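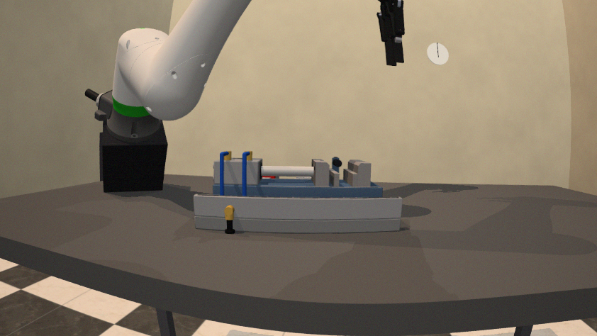 Lot size doesn't match the listing
Posted by Jutik, December

I'm buying a vacant lot in the Nerton subdivision. The listing says 2,290 square feet and the county record says 2,000. The price was set per square foot. Which figure controls?

Godby
The recorded plat, normally. Listings get copied from old ones. Check the contract for the words "more or less" — they limit what you can claim later.
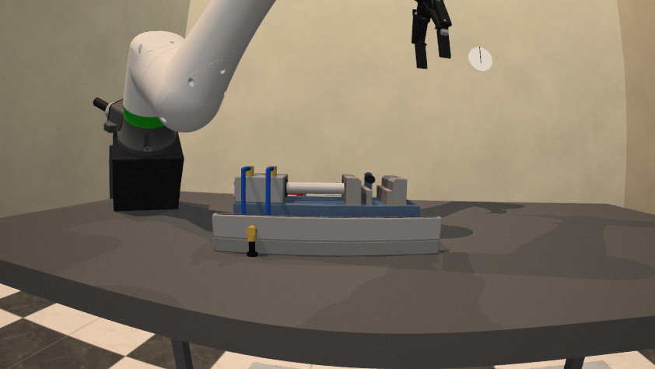
Jalali
Order a boundary survey before the inspection period ends. Ask for the corners to be marked and the easements drawn. Get a plan with crisp edges, like those on the black pedestal under the white arm, and bearings on each line. Mine took 60 days.

Nerton lots are all small. Just offer less.
— Godby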